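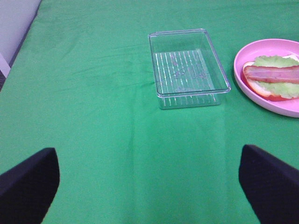

An **open-faced sandwich** is a single slice of bread, or one half of a split roll, with the topping left uncovered. It is also called an open sandwich or, in the town of Grerkport, a "half." It is eaten at breakfast or lunch, either by hand or with a knife and fork. This article deals mainly with the avocado and bacon version.

## Bread

Any bread that can hold a soft spread without sagging will do. Rolls are split through the side, and each half is used cut side up. A roll has a crust underneath that works as a base, so it bends less than sliced bread when picked up. Toasting the cut side slows down soaking but makes the edge harder to bite through.

Day-old rolls are often preferred. Very fresh ones tear when a stiff spread is pulled across them.

## Spread

Avocado is mashed with a fork and seasoned with salt and a little lemon or lime juice. The juice slows browning. Some cooks mash it smooth, while others leave lumps, which help keep the topping from sliding. Other common spreads include butter, cream cheese, and mashed beans.

The spread is taken close to the crust on all sides. A thin layer dries out quickly — a thick one stays soft but is messier to eat.

## Bacon

Bacon for this dish is cooked until the fat has turned clear or lightly browned, then drained on paper. Crisp strips break when bitten and drop crumbs. Softer strips hold together but can pull off the bread in one piece, and for that reason many cooks cut them to the length of the roll.

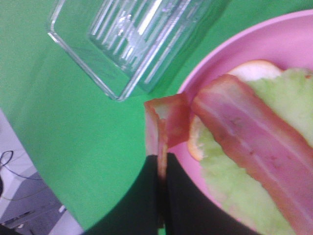
Strips are laid side by side or crossed, and are placed last so that they don't pick up moisture from the avocado. Long strips may hang over the edge, or be folded back on themselves. Tongs are the usual tool, though fingers are common at home.

## Serving and storage

Open-faced sandwiches don't stack. Each is put on its own plate, or several are set in one layer on a tray. Cooked bacon can be kept in a lidded container in the refrigerator for up to 4 days and warmed in a dry pan. Mashed avocado keeps poorly and is best made the same day, with plastic wrap pressed against the surface if it has to wait. Assembled sandwiches are not suited to freezing.

## Local forms

In Grerkport the half is sold at morning counters from October through March. The cookbook writer Jolene Baxter recorded 12 toppings there, of which two used bacon: one with avocado, and one with apple butter and onion. The Bristel bakery sells a flat, wide roll for the purpose, scored along the side to make splitting easier.

## See also

- Club sandwich
- Avocado toast
- Tartine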